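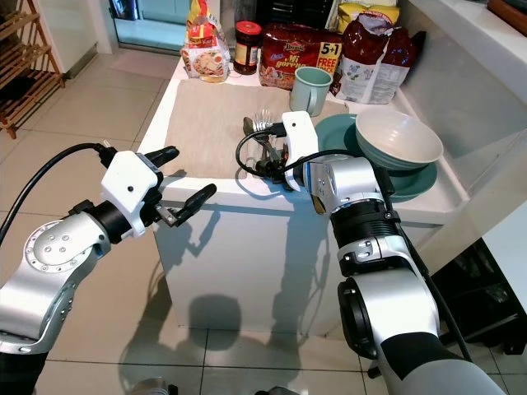 The last technician on the kitchen cell told us to put one thing at the top of this ad, so we are: most of the job is cables and fingers, and anyone who likes both will be very happy at Ulirska.

Cell Technician, two-arm kitchen cell (full time)
Location: Dunetum building, Blackburn site
Start: February, or sooner if you can

We run a two-arm cell that works at a kitchen counter with everyday stuff like forks, plates, bowls, mugs, noodle packs and sauce jars. It is a great machine and it gets used hard. We want someone to own it: set it up in the morning, keep it healthy through the day, and take it apart when it complains.

What you'll be doing

- Bringing the cell up at 8 in the morning, homing both arms and checking gripper zero before the first run
- Inspecting the black gripper fingers and swapping them when the tips wear (thin fork handles show up a bad tip faster than anything!)
- Checking the cable runs from elbow to gripper. They need enough slack for full wrist rotation and no rubbing at the joint housings
- Re-torquing the joint housing screws every 100 hours of running, and writing it in the log
- Resetting the counter between runs, placemat and cutlery included
- Swapping a wrist module when one gets noisy. We allow 30 minutes for a swap and recalibration, and you will get there with practice

You'll also look after our spares shelf and deal with Prinby, the shop that turns our adapter rings. They are good people and quick on the phone, but they do want a proper drawing.

What we'd like from you

Two years or so of hands-on work with machines of any kind. Bikes, printers, packaging lines, lab gear - it all counts. You should be comfortable with a torque wrench, a multimeter and a crimping tool, and able to write a fault note that the evening shift can follow. Some Python is handy for the calibration scripts. We can teach you the arm controller.

The cell team is 4 people at the moment and you would be the fifth. Day shift only, with paid training and your own tool budget.

How to apply

Send a resume and a few lines on something you fixed recently, what was wrong with it and how you found out. Photos of the repair are very welcome. Use the form on the Ulirska jobs page and choose "Kitchen cell". Shortlisted people will be invited to spend half a day with us at the bench, paid, doing a finger change and a cable check on a spare arm.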